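Workshop notebook - Diter hub, rear bearing noise
Wednesday, started 8:40
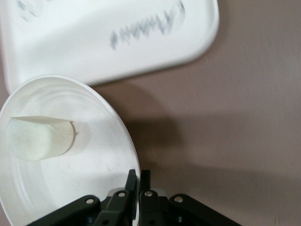
White tray and round dish, bench.

Car is back with the same complaint as last month: a low drone from the rear left that starts at town speeds and gets louder on long right-hand bends. The owner says it goes quiet when turning left. Last time we balanced both rear wheels and sent it out. That should have been followed up properly and it wasn't, so this time I'm writing it all down.

Road test first, before lifting anything. Noise present on the ring road, steady, follows road speed and not engine speed. Coasting in neutral makes no difference. Right-hand bend loads the left side and the drone comes up clearly. Swapped the rear wheels side to side and drove the same loop again. Noise stayed on the left. So the tires are out of it, and I should have done that swap last month.

On the lift. No play at the left rear at 12 and 6, none at 3 and 9. Spun it by hand with my fingers on the coil spring and there is a fine grumble through the spring that the right side doesn't have. Parking brake fully released, pads not dragging. Pulled the caliper and disc and spun the bare hub to be sure. Still there.

Hub is the Diter bolt-on type, fitted at the last big service according to the invoice in the glovebox. That one came through El Sherbiny. The right side is still the original, which has far more miles on it and runs clean. Either we got a bad unit or something was wrong in how it went on. I want to know which before putting another one in the same hole.

Removal
Axle nut came off easier than I expected. Four hub bolts, inner two are awkward, you need the short socket and the wobble extension. Sensor unplugged and tied up out of the way. Hub was stuck in the carrier. Did not use the slide hammer on the flange, as I wanted the bearing back undamaged for a look. Penetrating oil, a coffee, then worked it out with the two long bolts threaded in from the back, turning each one a little at a time. Came free around the third go.

What I found
Carrier face has a crescent of old rust scale along the lower edge that was never cleaned off. There is a matching bright patch on the back of the hub flange. So the hub was pulled down onto scale and was sitting slightly cocked from the day it was fitted. I think that is our answer. Set the straightedge across the carrier face and could get the 5 thou feeler under it at the top. Clean face on the right side would not take the thinnest blade in the set.

Cut the old bearing open after lunch. Outer race has a dull band on one side and the rest is still polished. Grease darker on that side as well. No water marks, seal lips look fine. Nothing here that I'd send back to Diter as a faulty part.

Cleaning and refit
Wire cup on the drill for the bulk of it, then a flat stone by hand on the face. Do not use the flap disc on this carrier, it is aluminum and it will dish the face before you notice. Checked with the straightedge until the feeler wouldn't go anywhere. Bore cleaned with the scuff pad, very thin smear of Prokisar paste in the bore only, none on the face.

New hub is again a Diter, from stock. Bolts new, torqued in two stages crosswise. New axle nut, tightened with the wheel on the ground. Sensor ring checked for filings before plugging in - there were a few, picked them off with tape.

Yến Vi drove it while I sat in the back with my head by the wheel arch. Same loop, same bends. Drone is gone. There's still a bit of tire roar on the coarse surface past the Plernden turnoff, but it's even on both sides and it was there before. No warning lights, wheel speeds on the scan tool agree left to right.

Odometer reads 888 more than on the last job card. I've asked the owner to come back after another 1000 miles so we can put it up and spin it by hand. No charge for that visit.

For anyone doing the next one of these:
Swap the wheels before you blame the tires.
Straightedge on the carrier face every time, even when it looks clean.
The wobble extension goes back in drawer 2. I spent too long looking for it this morning.

Still to do
Job card needs the old part number copied over before the box goes in the trash. Reorder axle nuts, that was the last one. Yến Vi wants to check the carrier face on the other car we did in August, same hub and the same axle. I've left a message with the customer and am waiting to hear.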